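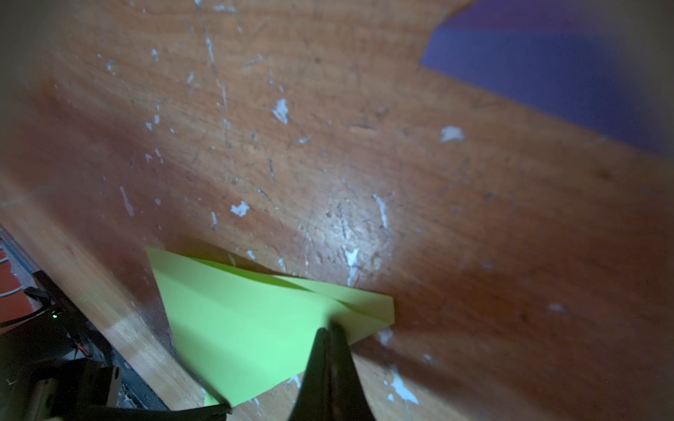 Hellgrüner Papierflieger auf altem Holz

Samen selbst ernten und in gefalteten Papiertütchen aufbewahren

von Frauke Lammers, 2019-12-11

Wer im Sommer ein paar Blütenstände stehen lässt, hat im Winter genug Saatgut für das nächste Jahr und meistens noch etwas zum Tauschen. Die Anleitung gilt für einjährige Sommerblumen wie Ringelblume, Jungfer im Grünen, Kornrade und Klatschmohn. Bei Gemüse kommen Fragen der Verkreuzung dazu, die ich in einem eigenen Beitrag behandle.

Was man braucht

Eine Schere, ein feines Küchensieb, ein paar flache Teller, Papier und einen Bleistift. Für die Lagerung ein Schraubglas oder eine Blechdose. Kunststofftüten sind ungeeignet, darin schimmeln die Samen, wenn sie noch Restfeuchte haben.

Ernten

Geerntet wird an einem trockenen Tag, am besten nachmittags, wenn der Tau weg ist. Reif sind die Samen, wenn die Kapseln braun sind und beim Schütteln rascheln. Bei der Ringelblume lassen sich die gekrümmten Samen dann leicht vom Blütenboden abstreifen. Mohnkapseln schneide ich mit etwas Stiel ab und halte sie aufrecht, sonst rieselt die Hälfte ins Beet.

Nur von kräftigen, gesunden Pflanzen nehmen. F1-Hybriden kann man sich sparen, die Nachkommen fallen uneinheitlich aus. Ob es sich um eine Hybride handelt, steht auf der gekauften Packung.

Trocknen und reinigen

Die Samenstände auf Tellern ausbreiten und etwa 15 Tage an einem luftigen, schattigen Platz liegen lassen. Nicht auf die Heizung und nicht in den Backofen. Alle paar Tage einmal wenden.

Danach die Kapseln zwischen den Fingern zerreiben und alles durch das Sieb geben. Feine Spreu lässt sich wegpusten, vorsichtig und nicht über dem Teppich. Ganz sauber müssen die Samen nicht werden. Ein paar Krümel Kapselrest schaden nicht, solange sie trocken sind.

Das Tütchen falten

Man kann fertige Tütchen kaufen, aber ein Blatt Papier reicht. Ich nehme normales Druckerpapier, das auf einer Seite schon benutzt ist.

1. Aus dem Blatt ein Quadrat schneiden. Für kleine Samen genügen 15 cm Kantenlänge.
2. Das Quadrat diagonal zum Dreieck falten, die lange Seite liegt unten.
3. Die linke untere Ecke zur Mitte der rechten Kante führen und den Knick fest nachziehen.
4. Die rechte untere Ecke ebenso zur Mitte der linken Kante führen.
5. Von den beiden Spitzen oben die vordere nach unten klappen und in die entstandene Tasche stecken.
6. Samen einfüllen, dann die hintere Spitze nach unten falten und ebenfalls einstecken.

Bei sehr feinen Samen wie Mohn klebe ich die unteren Ecken zusätzlich mit einem Streifen Papierklebeband zu. Bei Ringelblumen ist das nicht nötig.

Beschriften

Am besten vor dem Befüllen, mit Bleistift, denn Filzstift verblasst und drückt durch. Auf jedes Tütchen gehören Art, Sorte, Erntejahr und Standort. Meine Standorte heißen schlicht nach den Beeten: Kornum ist das Beet an der Südwand, Flemton das hinter dem Kompost. Wer nur ein Beet hat, braucht das natürlich nicht. Bei getauschtem Saatgut schreibe ich die Herkunft dazu, zum Beispiel »Kyriakidis« bei der dunklen Kornrade aus dem Nachbargarten.

Lagern

Die Tütchen kommen stehend in ein Schraubglas, dieses an einen kühlen und dunklen Ort. Bei mir ist das ein Regal im Keller. Die Luftfeuchtigkeit sollte dort unter 60 Prozent liegen. Steht nur ein feuchter Keller zur Verfügung, ist ein unbeheiztes Schlafzimmer besser. Ein Löffel trockener Reis in einem Stück Stoff nimmt im Glas etwas Feuchtigkeit auf.

Ringelblume und Kornrade säe ich bis zu zwei Jahre nach der Ernte ohne Bedenken aus. Bei älteren Samen mache ich vorher eine Keimprobe.

Keimprobe im März

Zehn Samen auf ein feuchtes Küchenpapier legen, zusammenrollen und in einen Gefrierbeutel stecken, der offen bleibt. Bei Zimmertemperatur aufbewahren und feucht halten. Keimen sieben oder mehr, ist das Saatgut in Ordnung. Bei vier bis sechs sät man dichter. Darunter lohnt es sich nur bei Sorten, die man nicht wiederbekommt. Mohn und Jungfer im Grünen keimen lieber kühl, für sie stelle ich den Beutel in den Flur.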